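Our two-arm table at the Latalby shared workshop

Our project started in February, when the workshop in Latalby said we could have a corner bench for the rest of the school year as long as we swept up after ourselves. We had wanted for ages to try a job that takes two hands, and packing a lunch seemed friendly and familiar enough that our families would understand what we were up to (they mostly did!).

We called the control program Myklebust, after the street one of us grew up on. It keeps a list of places on the table and tells each arm where to go and when to wait for the other one. The waiting turned out to be the hard part. In our first version both arms set off for the middle together, and we spent more evenings than I'd like to admit with a hand over the stop button. Now an arm has to ask for the middle before it may enter, and the other holds still until it's given back. It's slow, but we sleep better.
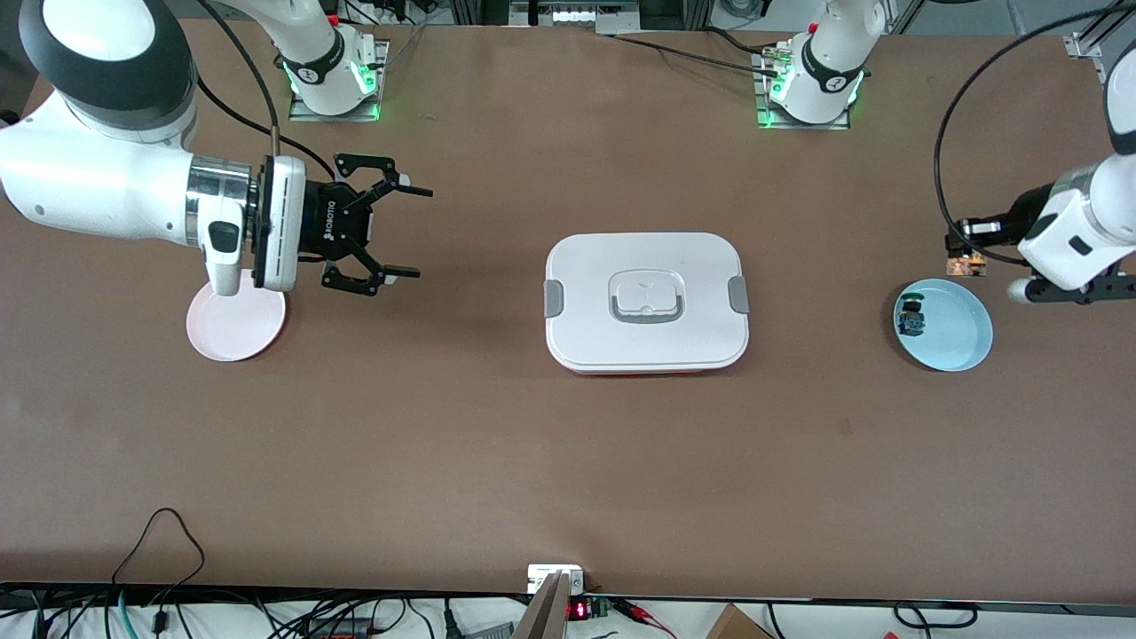
Figure 1. The bench with both arms over the table, the lunch box in the middle and a plate on each side.

The lunch box gave us a lot to think about. Its latches are on opposite sides, so we wrote the opening routine with one arm for each latch, and we had to learn how hard a gripper can push before the whole box slides away. We kept a log of 590 practice runs, and in the last set the box slid in only 17 of them, which made us very happy indeed.

Wiring took three full weekends, mostly because we kept moving things and then having to find longer cables. If we were starting over, we'd plan the cable paths before bolting anything down, and we'd label both ends of everything.

We still want to try softer foods and a second box from the Grarnton thrift store. The Cuvdale makers' club has asked us to bring our notes over, so we're tidying those up next.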